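Student Project Report
Department of Sport Studies, Kornside College
April 2023

Home Court and Free Throw Shooting in a Women's College Basketball League

Prepared by Anqi Cheng and Adelmo Pace
Project adviser: Socorro Inga

1. Purpose

Coaches in the Sirari League often say that visiting players shoot worse from the free throw line than they do at home. The authors set out to test this claim with the records of one full season. Free throws were chosen because the distance is fixed, the shot is not defended, and every attempt is written down by the official scorer. The project did not examine field goals, rebounds or fouls.

2. Source of the Data

The league office supplied printed score sheets for the regular season. After incomplete sheets were removed, 2,126 free throw attempts remained. Each attempt was entered with the player's number, the quarter, the result, and whether the shooter's team was at home or away. Games played at the Dadberg tournament in February were left out, as neither team was on its own court.

Adelmo Pace entered the sheets and Anqi Cheng checked them. A second check was made on 400 attempts drawn at random from the full set. Errors were found in two of them, both in the quarter column. These were corrected, and neither affected the home and away totals.

3. Method

The authors compared the share of free throws made at home with the share made away, first for the league as a whole and then for each player who had enough attempts in both places. The cutoff was set before any results were calculated. It left 27 players in the second comparison.

The player comparison was considered the more useful of the two. A league total can be misleading if strong shooters happen to take more of their attempts at home. Comparing each player with herself removes most of that problem. The adviser also asked that fourth quarter attempts be looked at separately, on the grounds that crowd noise is usually greatest late in a close game.

4. Results

Players made a slightly larger share of their free throws at home. The gap was small, and it became smaller still when each player was compared with herself. Several players shot better on the road. The authors do not consider the overall difference large enough to support the coaches' claim.

The fourth quarter results were less clear. Away shooters did somewhat worse late in games, but most of the difference came from two teams. One of these, Tang, had lost its regular point guard to injury and was sending less experienced players to the line. The score sheets do not show how close the game was at the time of each attempt, so the effect of pressure could not be separated from the effect of the crowd.

5. Interviews

Two members of the college coaching staff were interviewed. Meifang Long, the head coach, believed that travel matters more than noise, especially when a team arrives less than an hour before the game. Kimie Miyazaki, an assistant coach, pointed to differences in the background behind the basket. Some gyms in the league have a plain wall there, while others have open seating. Both coaches were given a copy of the results and asked for comments before this report was submitted.
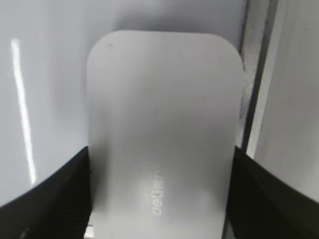
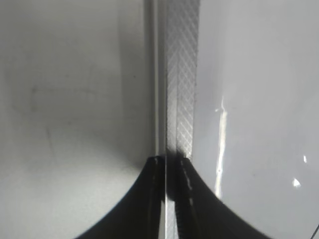 6. Limits and Further Work

The study covers a single season in a single league and should not be applied to men's teams or to larger arenas. Attendance was recorded for only a few games and could not be used. Arrival times were not recorded at all.

A future project should note the score and the time remaining at each attempt. It should also record the seating behind each basket, which would allow Coach Miyazaki's suggestion to be tested. The data file and the list of excluded games have been left with the department office and may be used by later students with the adviser's approval.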